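Student Projects | Robotics | Talks

Speaker notes: The Griladby Folding Project
Presenter: Jacqueline Perrin, Sterkthorpe Robotics Club

Welcome the audience. State the aim: students collect examples of garment handling in ordinary rooms. 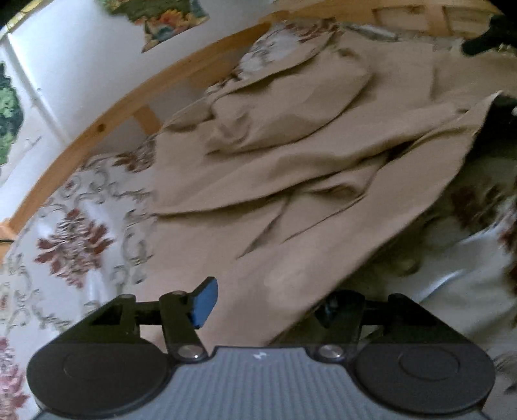

The club set a target of 630 recordings for the term. Pairs change over every 13 minutes.

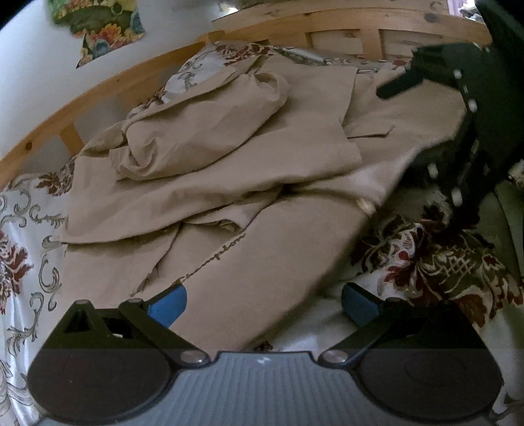

Cloth is the hardest material in the course. Sleeves and hems change shape with every grasp. Point out the two grippers, and how plain the garment looks against a floral sheet.

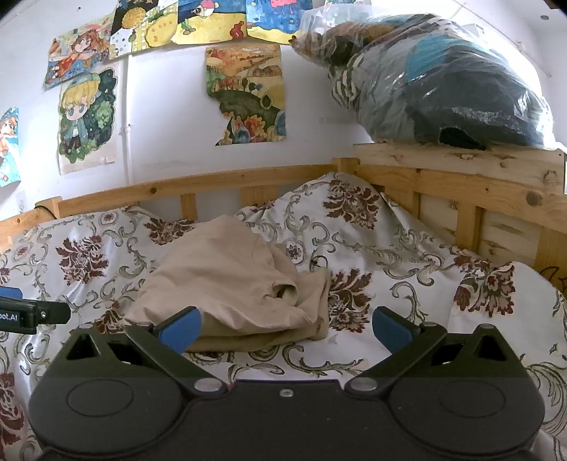
Questions

Invite questions from the floor.

Contact the club office | Back to top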